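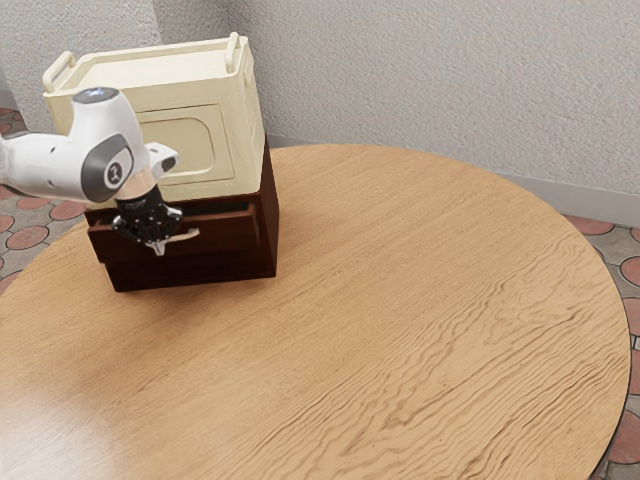
Wood: From Living Tree to Bedroom Drawer

Young Visitors' Guide, Ondale Museum of Trees and Timber
For readers age 9 and older

Many of the things people use each day are made of wood. Tables, pencils, doors, guitars, and baseball bats all began as part of a living tree. This guide explains what wood is, how it grows, and what happens to it before it becomes something you can use at home or at school. Words in the list at the end may be new to you.

What is wood?

Wood is the hard material inside the trunk, branches, and roots of a tree. It does two important jobs. First, it holds the tree up so that the leaves can reach the sunlight. Second, it carries water from the roots to the leaves.

If you could look at a very thin slice of wood under a microscope, you would see many tiny tubes packed closely together, a little like a bundle of drinking straws. The walls of these tubes contain a strong material called cellulose. Cotton is made mostly of cellulose too. Another material, called lignin, stiffens the walls and helps hold them to one another. Without lignin, a tree could not stand up tall.

How a tree grows wider

A tree grows taller at the tips of its branches. It grows wider just under its bark, where there is a thin layer called the cambium. Each year the cambium makes new wood on its inner side and new bark on its outer side.

In places with cold winters, the wood made in spring is usually lighter in color, and the wood made later in summer is usually darker. One light band and one dark band together make a growth ring. Scientists can often find the age of a tree by counting its rings.

The largest slice in our entrance hall came from a white oak that stood near Jaramillo Creek. It fell in a storm in 2000. Museum staff counted 266 rings, so the tree was already growing before the United States became a country. Some of the rings are very narrow. Those were probably dry years, when the tree could not make much new wood.

Heartwood and sapwood

The outer part of the trunk is called sapwood. It still carries water. The inner part is called heartwood, and it no longer carries water. In many trees the heartwood is darker because the tree has stored natural chemicals there. Some of these chemicals help protect the tree against insects and rot. Cedar heartwood has a strong smell for the same reason, and you may smell it when you visit the drawers in Room 2.

What is grain?

The lines and streaks on a piece of wood are called grain. They come from the growth rings and from the tiny tubes inside the wood. A board can look very different depending on how it was cut from the log. When a board is cut along the length of the tree, the lines may run straight or form long curves. When a log is cut straight across, the rings show as circles.

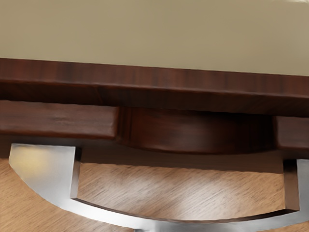 Grain also affects how wood behaves. Wood splits easily along the grain and is much harder to break across it. People who make furniture think about this before they make the first cut. A chair leg, for example, should have grain that runs along its full length. If the grain ran across the leg, it could snap when someone sat down.

Hardwood and softwood

Trees are often sorted into two groups. Hardwoods come from broadleaf trees such as oak, maple, cherry, and mahogany. Softwoods come mostly from trees with cones, such as pine, spruce, and fir. The names can be confusing. Balsa is very light and easy to dent, yet it is a hardwood. Yew is a softwood and is quite tough.

From log to board

At a sawmill, the bark is removed and the log is cut into boards. Fresh boards hold a great deal of water and must be dried before they are used. Some are stacked outdoors with small sticks between them so that air can pass through. Others go into a large heated room called a kiln. The Cerel Sawmill, north of Ondale, uses both methods, and classes may watch the stacking from the viewing deck in October.

Wood shrinks as it dries. Even after it has been made into furniture, it takes in a little water from damp air and swells. You may have noticed that a wooden drawer or door sticks in summer and slides more easily in winter. A careful maker leaves a small gap around a drawer to give the wood room to change size.

Caring for forests

Trees take many years to grow, so forests must be looked after. Foresters plant young trees, leave some old trees standing for birds and other animals, and keep machines away from streams. You can help by using both sides of a sheet of paper and by taking good care of wooden things so that they last.

Try it yourself

Find a wooden object at home, such as a spoon or a ruler. Look closely at the lines. Do they run along the object or across it? Place thin paper over the wood and rub gently with the side of a crayon. On some pieces the grain will appear on the paper. Ask an adult before you make a rubbing on furniture.

Words to know

Cambium: the thin layer under the bark where a tree grows wider.
Cellulose: a strong material found in the walls of plant cells.
Heartwood: the inner wood of a trunk.
Kiln: a heated room used for drying boards.
Lignin: the material that makes wood stiff.
Sapwood: the outer wood of a trunk, which carries water.

Visiting the collection

The Braltivness Room holds 468 wood samples from many parts of the world. Young visitors may handle any sample marked with a green dot. Please return each one to its own tray.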